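Chapter 5
Looking After the Tabletop Cell

What you will learn in this chapter

How to bring a small two-arm cell from switched off to ready for work
How to check the marker sheet, the tray and the rail before the arms move
How to keep a maintenance log that the next person can use
How to recognize the early signs of a loose cable or a drifting gripper

Words to know: base flange, marker sheet, home pose, play, re-teach, witness line

By the time you reach this chapter you have met the arm as a set of joints, you have worked out on paper where its fingers ought to be, and you have very likely grown a little fond of it. That is a fine way to begin. But most of the people who earn a living around these machines spend only a small part of the week on the sort of problem we tackled in Chapter 4. The bigger part goes to keeping one particular cell, the one in front of them, in good enough shape that the arithmetic comes out right. A cell is a bit like a kitchen in that respect. You may know a hundred recipes, but if the knives are dull and somebody has put the salt back in the wrong cupboard, supper is going to be late.

So we are going to slow down here and stay with a single cell for the whole chapter. It is the practice cell in the teaching shop at Bivberg, and the exercises in this book were worked out on it over a good many evenings, with a good many cups of tea going cold on the windowsill. Your own shop may have something larger or something newer. The habits carry over very well, and I would encourage you to read each section once in your chair and then a second time standing up, beside your own machine, with a pencil.

5.1 Two o'clock at Bivberg

Let me tell you how I learned to respect a marker sheet. Lungile Van Wyk ran the shop when I first came to teach there, and she had a job called Utus that she gave to every new class. On paper it was simple. The arm was to set blocks in the tray and return to its home pose, over and over, while the students kept a tally. One May the class had got the tally up to 2,066 placements, which they had written very large on the whiteboard, and at two in the afternoon the arm began setting its blocks down on the wall of the tray.

You can imagine the excitement. One student was sure that the gripper had worn out. Another wanted to re-teach every point in the program, and had already found the pendant and pulled up a stool. Lungile let them talk for a while (she was very good at letting people talk) and then she asked who had wiped down the table during the lunch break. A hand went up at the back. The sheet had been lifted, the table had been beautifully cleaned, and the sheet had been put back a little way from where it had started. The arm was doing exactly what it had been told, with respect to a piece of paper that had moved.

I have told that story to every class since, and every class has laughed at it, and I would say that most of them have gone on to do the same thing at least once. I certainly have. It costs you an afternoon the first time and a few minutes every time after that, and I think that's a fair price for something you will remember all your working life.
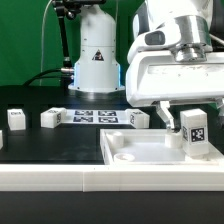 There is a second half to the story that matters just as much. When the sheet had been put right, Lungile asked the class to write down what had happened, and they wrote "sheet moved, fixed." She handed the log back to them. Which way had it moved? How did they know it was fixed? Had they run a test placement, and at what speed? It took them longer to write the entry than it had taken to slide the paper, and there was some grumbling. The following month the same trouble came up with a different class, and those students found the entry, followed it line by line, and were running again before the kettle had boiled.

5.2 The parts you will be responsible for

In Chapter 3 we divided the cell by what each part does. For maintenance it is handier to divide it by how each part goes wrong, and you will find that the list is shorter than you feared.

Things that are bolted down. The base flange belongs here, along with the mounting arm and its clamp. Bolted things seldom move, and when they do they move slowly, which makes them hard to catch. We draw a witness line, a single stroke of paint pen running across the bolt head and onto the surface beside it. If the two halves of the stroke no longer meet, the bolt has turned.

Things that are plugged in. Cables at the base get leaned on, brushed past and tugged. A connector that is nearly home is worse than one that has come out altogether, and I would much sooner have an arm that refuses to start than one that stops halfway to the tray.

Things that are simply resting there. Under this heading come the sheet, the tray and the blocks. They are the cheapest parts in the cell and they cause most of the lost time, for the plain reason that anybody can move them with one finger.

Things that wear. Finger tips, joint seals and the printed faces of the markers all belong in this last group. A marker that has been scuffed may still look perfectly good to you while the camera software is struggling to read it. We will come back to this in 5.6, where you will learn to measure it instead of guessing.

5.3 The morning check

The check below has 7 steps. It is written for the Bivberg cell, and the first thing I will ask of you at the end of the section is to rewrite it for yours. Please do it in order. Steps 1 to 5 are done with the arms disabled and the emergency stop pressed in, and nobody should be reaching over the table once you go on to step 6.

1. Read the last entry in the log. Read it all the way through, even if you wrote it yourself.

2. Look at the witness lines on the base flange and the mounting arm. Do not tighten anything yet. If a line is broken, note it and call your instructor.

3. Follow each cable from the base with your eye, then press each connector gently toward its socket. It should not click. If it clicks, it was not fully seated, and that goes in the log.

4. Wipe the tabletop with a dry lint-free cloth, working around the sheet and never underneath it. Dust is mostly harmless on the table and a nuisance on a marker.

5. Check the sheet against its corner marks, then press down on each corner in turn. A corner that springs back up needs fresh tape. Look into the tray as well, and see that the posts and sockets are clear of crumbs, tape and pencil shavings.

6. Step back, release the emergency stop, enable the arms and send them to the home pose at slow speed. Listen as much as you watch. You will soon know the ordinary sound of your own machine, and a strange one will make you look up before you know why.

7. Run one test placement at slow speed with your hand beside the stop. If it is good, sign the log. If it is not, go back to step 5 before you touch the program.

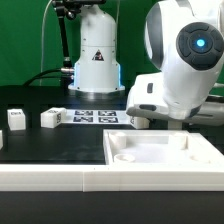 Figure 5.2 The Bivberg practice cell, with the marker sheet lying flat on the table and the tray in the right foreground.

Students often ask me why the test placement comes last, when it seems to check everything at once. It does check everything at once, and there lies the trouble with it. A poor placement tells you that something is wrong and leaves you to find out what. If you have already been through the bolts, the cables and the sheet, you have very few places left to look. If you start with the placement, you have the whole cell in front of you and a growing temptation to blame the software.

5.4 A word about re-teaching

Re-teaching a point means moving the arm by hand or by pendant to the place you want and storing that place over the old one. It feels wonderful. The fingers come down just where they should and everyone is pleased with you. But suppose the sheet had slipped, as it did in our story. You have now stored a point that is correct only for a slipped sheet, and when some careful person straightens the paper next week, the arm will miss again, and the old point will be gone.

For this reason we follow the Hekthorpe rule, named after the shop where Lungile had served her own apprenticeship. Before you store a new point, you write the old one in the log by hand, all of its numbers, and you write beside it what you believe has changed in the cell. If you can't say what has changed, you are not ready to re-teach. I have seen this rule save a whole term's work, and I have never seen it waste more than five minutes.

You will meet instructors who are easier about this than I am. Mr. Hayashi, who took the evening class for many years, let his students re-teach as freely as they liked, so long as they kept a dated copy of the program before each change. That is a sound method too, and on a bigger cell with a great many points it may be the only sensible one. Follow whichever your shop follows, and do it every time.

5.5 Setting up your own log

Before you go any further, find a bound notebook. Loose sheets go missing, and a computer file has a way of being open on someone else's screen. Rule each page into columns for the time, your initials, what you noticed, what you did, and how you tested it. The third and fourth columns are kept apart on purpose, and you will want to leave more room for noticing than you first think.

Here is an entry from a Bivberg student that I have always liked:

Noticed: front corner of sheet lifting, tape gone dull. Test placement touched tray wall on the left side. Did: arms disabled, replaced tape on that corner, checked sheet to all corner marks. Tested: two slow placements, both clear of the wall. No points changed.

Notice the last sentence. Writing down what you left alone is a great kindness to whoever opens the book after you.

Before you go on

Exercise 5A. Walk around your own cell with the arms disabled and sort every part you can see into the headings of section 5.2. Some parts will belong under more than one. Discuss those with your partner.

Exercise 5B. Rewrite the morning check for your cell. Exchange it with another pair and carry out theirs exactly as written, even where you would have done it differently. Mark any step that left you wondering what to do.

Exercise 5C. With your instructor present and the arms disabled, have your partner shift the marker sheet by a small amount while you look away. Find the change using only your corner marks and a ruler, and write the log entry in full.

Keep your answers to 5C. We will need those measurements in section 5.6, when we work out how far a sheet can slip before the gripper begins to miss.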